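About Vukard

Vukard stores, lists and rehouses large flat records: site plans, drainage drawings, estate maps, elevations, tracings and printed charts. Our clients are building owners, water and drainage undertakings, surveying practices and small museums. We don't restore paper and we don't value it. Work that needs a conservator is passed to one, with our condition notes attached.

The business began as the drawing store of a surveying practice called Prurnow. When the practice moved to digital drawing, the store was kept on as a separate unit and began to take in plans from outside. It became a company in its own right under the name Vukard, and the Prurnow drawings are still held here as a closed collection. Former clients of the practice may ask for copies of drawings of their own property at no charge.

Premises

We work from a single-storey building at Vusley. The store occupies the northern half and has no external windows. The reading room, the listing room and the loading bay are on the southern side. Temperature and relative humidity in the store are logged continuously and the readings are sent to depositors with their annual statement. The floor was relaid to take the load of full plan chests, which are heavier than most office floors will accept.

Storage formats

Flat storage in drawers is our standard. Rolled storage is offered for items longer than the largest drawer, or for items on linen that have been rolled for so long that flattening would do harm. Rolled items are wound round the outside of a wide core, wrapped, labelled at both ends and laid on horizontal racks. We do not stand rolls on end.

Vertical hanging is not offered for new deposits. We accept hung plans and remove the strips, clips or punched binders on arrival. Adhesive strips are left in place where taking them off would lift the surface, and the fact is noted in the list.

Each drawer holds folders, and each folder holds sheets from one series only. Mixed drawers were common in the Prurnow years and caused most of the retrieval errors we have on record. The last of them was sorted in September.
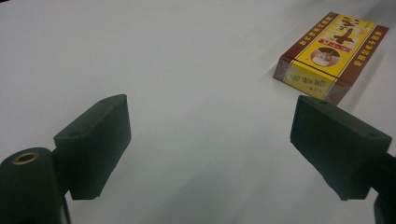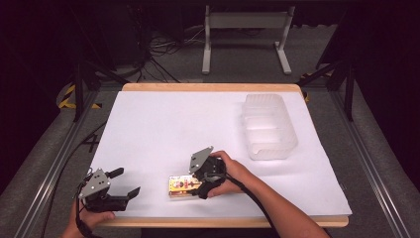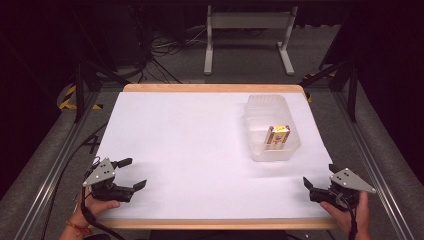
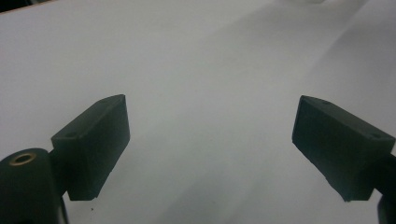 Listing is carried out at item level unless the depositor asks for less. Every sheet is given a reference, a title taken from the sheet itself, a scale, a date or date range, the medium, the support and the overall size. Sizes are taken with the sheet flat on a clean covered table – white paper over wood, with a strip of the wood left bare along the near and far edges, suits most sheets. The bare strip gives a dark enough line against which to see a pale tracing that has crept off the cover. Loose fragments go into an envelope marked with the parent reference and are filed behind the sheet. Titles supplied by us, where the sheet has none, are placed in square brackets.

Scanning

Scanning is done at 300 dots per inch as standard. This is sufficient for line drawings and for most printed maps. Higher settings can be requested for colour-washed plans with small lettering, and are charged by the sheet. Files are supplied uncompressed, with a smaller reading copy alongside. Scans are named with the sheet reference and nothing else. Clients sometimes ask for the street name or job number to be added to the file name; we advise against it – street names change, and the list already holds them.

We do not use feed scanners for anything on tracing paper or anything with a torn edge.

The catalogue

Our catalogue runs on Wu, a listing program written in-house. It is a plain database with a search page in front of it. Depositors are given their own login and can see their own series. Exports are available on request as delimited text, and there is no charge for a full export when a deposit is withdrawn.

The catalogue currently holds 319 series. A series may be a handful of sheets or several chests. Series closed by the depositor do not appear in public searches.

Deposits and withdrawals

New deposits are surveyed before collection. The survey records quantity, format, obvious damage, mould and insects. Items with active mould are not accepted into the building until they have been treated elsewhere. A written quotation follows the survey and covers transport, cleaning, folders, listing and the first year of storage.

The minimum term is 2 years. After that the deposit continues until either side gives notice. Original sheets can be recalled at any time; same-day retrieval is not offered. Sheets leave the building flat, between boards, and are checked against the list when they come back.

Reading room

Visits are by appointment. Readers may use pencil only. Bags and coats are left in the lockers. Weights are supplied, and tracing from originals is not permitted. Copies ordered during a visit are sent out afterwards by post or as files.

Charges and opening arrangements on this site were last revised on Dec 18, 2023.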